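Mit 41 noch mal Weißgurt

Von Florian Lanz

Die erste Judostunde meines zweiten Lebens dauerte für mich genau bis zum Ende des Aufwärmens. Danach saß ich auf der Bank, sah Sternchen und tat so, als müsste ich meinen Gürtel neu binden. Der Gürtel war weiß, obwohl ich als Kind mal Orange hatte (die Urkunde hängt bei meiner Mutter im Flur!), aber nach so langer Pause wollte ich lieber von vorn anfangen.

Der Verein Waldale trainiert in einer Turnhalle, die nach Bohnerwachs und Fußmatte riecht, genau wie früher. 96 Matten liegen da, jede muss vor dem Training ausgelegt und hinterher wieder gestapelt werden, und beim Stapeln lernt man die Leute übrigens am schnellsten kennen. Mein erster Partner war ein Gymnasiast mit Armen wie Schiffstauen. Er hat sich vor jedem Wurf entschuldigt und mich dann trotzdem geworfen.

Ukemi, also das Fallen, üben wir bis heute jedes Mal. Rückwärts, seitwärts, über die Schulter. Zu Hause habe ich es auf dem Teppich probiert, zwischen Sofa und Couchtisch – keine gute Idee, mein Ellbogen war eine Woche lang blau.
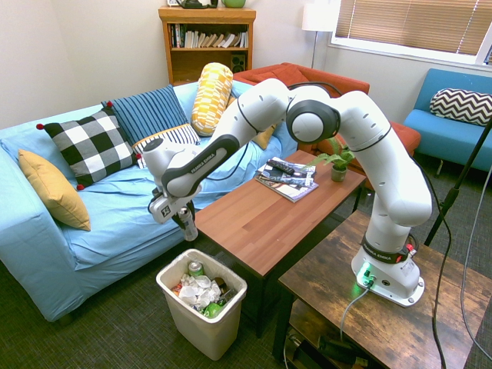

Wohnzimmer mit Roboterarm: Die kleine silberne Dose schwebt knapp über dem vollen Papierkorb.

Im März will ich nun zu meinem ersten Turnier, dem Hikis-Cup in Stustbridge. Fast 400 Starter sind gemeldet, die meisten davon Kinder, aber es gibt eine Klasse für Ältere, in der man angeblich nett miteinander umgeht. Unsere Trainerin lacht immer, wenn ich das Wort »nett« benutze. Sie lässt mich seitdem doppelt so viele Uchi-komi machen, und ich träume schon von O-soto-gari.

Einen ordentlichen Anzug habe ich mir auch gegönnt, einen schweren von Danzer. Nach der ersten Wäsche waren die Ärmel so kurz, dass der Kampfrichter ihn mir vermutlich vom Leib reden würde, also habe ich ihn dem Gymnasiasten vermacht, der hat noch Platz in den Schultern, aber zum Glück nicht in den Armen. Jetzt trage ich wieder den alten aus dem Vereinsschrank. Der Kragen ist butterweich, und jeder kriegt ihn sofort zu fassen. Am Freitag ist wieder Randori, und ich habe mir fest vorgenommen, wenigstens einmal oben zu liegen.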